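Search this journal Enter keywords Go

4.2 Instant-Win Design and Repeat Entry

The September promotion run by Breka offered 270 instant prizes and one main travel prize. Entry cards were handed out with purchases at Atow and Leblanc stores. Of the shoppers who registered a card, 2074 agreed to take part in the study. Each was asked to report the number of later visits and the reason for each visit.

Shoppers who won a small prize on the first card returned sooner than those who won nothing. The effect was strongest among holders of loyalty accounts with fewer than 1000 points. Stating the odds of winning on the front of the card did not reduce repeat entry. Riviere and Abera reported a similar pattern for the Wurkby gift card draw, where the top prize was a $100 card.

The results should be read with care, as visits were reported by the shoppers themselves and were not checked against store records.

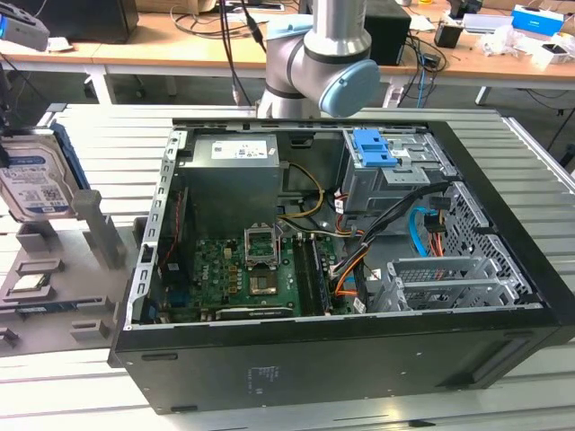
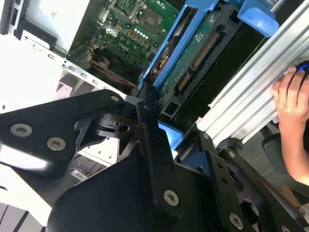
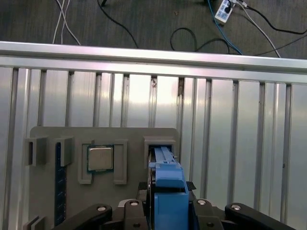

Figure 3. Open computer case (first and second panels) and gray 3D-printed board (third panel).

Page last modified: September

Gebremedhin Abera and Capucine Riviere contributed equally to this section.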